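FOR IMMEDIATE RELEASE

Kundden Opens the Vuvivent Sitting Room to Visitors

Glass-front cabinet, black console table and damask settee are among the pieces on view, with home care evenings to follow in November

8/21/25 - Kundden, the family-run furniture restoration and resale house, is very happy to announce that the Vuvivent sitting room is now open to visitors by appointment, and that anyone who has ever wondered how to live comfortably with big, dark, handsome old-style furniture is warmly invited to come in, sit down for a while and ask as many questions as they like.

The Vuvivent room has been a long time in the making. We have always sold from a warehouse floor, where a good cabinet stands shoulder to shoulder with six other good cabinets and it takes a fair bit of imagination to picture any of them at home. Customers have told us so for years (kindly, for the most part!), and this spring we finally set aside a proper room with curtains, a plant and a real door, and began moving furniture in and out of it until it felt like somewhere a person might spend a Sunday afternoon.

"I must have changed my mind about that room every week," said Anika Mbeki, who directs the showroom program at Kundden. "We'd have everything in place, and then I'd come in with my coffee, look at it from the doorway and start moving things again. What I wanted was a room that feels lived in, where the furniture can be a little grand and you still don't feel you have to whisper."

Dark wood and glass

Visitors who love a deep red-brown finish will want to spend some time with the cabinet. Its polished, mahogany-colored wood sets off a large dark glass panel, and the two together have the kind of presence that a pale, modern room can often use. We get more questions about pieces like this than about nearly anything else we carry, most of them about fingerprints, and our answer is always the same: a soft dry cloth for the wood, a separate one for the glass, and spray the cloth and never the cabinet.

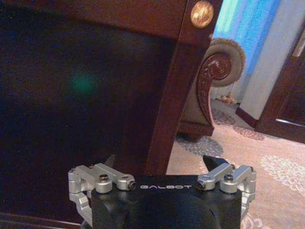
The console and the settee

The heart of the room is a pairing we've grown very fond of. A black-lacquered console table, with a thin gold trim along its front edge and round brass caps at the front corners, stands in front of a settee covered in beige and dark brown floral damask. The settee's back rises in a big scalloped curve edged in dark wood, and the cushions carry large cream flowers on deep brown, so there is plenty to look at before you even notice the small gold ornament on the front of the table.

Anika chose to keep the rest of the room calm around them. Sheer white curtains cover the window, a tall leafy plant stands in a white pot, and the console itself is kept nearly clear. Glossy black lacquer shows dust faster than any finish we know, and we would much rather tell you that before you buy than have you find it out on your own the first sunny morning.

"People are nervous about mixing a pattern that strong with a shiny table," Anika said. "I tell them to come and sit with it. Bring a cushion from home, if you want, and we'll try it on the settee together. I mean that, people have done it, and one lady brought four."

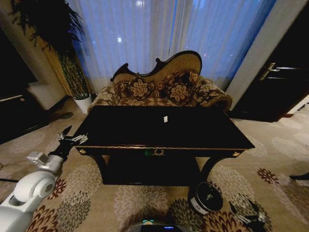 Home care evenings in November

Beginning in November, Kundden will host a short run of home care evenings in the Vuvivent room, put together with our friends at Skaris, the upholstery workshop that has looked after our fabrics for many years, and Liang, who supply our waxes and polishing cloths. Each evening will cover dusting and polishing dark finishes, looking after brass fittings, vacuuming patterned upholstery without pulling at the weave, and what to do (and what please not to do) when somebody sets down a wet glass. There will be tea and something to eat with it, well away from the settee.

The program has 300 places in all, and 251 of them will be free of charge to customers on our mailing list, with the remainder offered to the general public at a small fee. Guests are welcome to bring photographs of a piece they're worried about, or a drawer or a cushion cover if it's easy to carry.

Visiting

Appointments for the Vuvivent room last an hour and may be requested by phone or at the front desk of any Kundden store. There is no charge and no obligation to buy. Children are very welcome, and we ask only that drinks stay at the front desk. Similar pieces can be ordered through the showroom, and fabric samples may be borrowed for up to two weeks.

About Kundden

Kundden restores and sells furniture for sitting rooms, dining rooms and bedrooms. The company has returned roughly 2000 pieces to everyday use and offers repair, refinishing and home delivery.

Press contact: Anika Mbeki, Showroom Program, Kundden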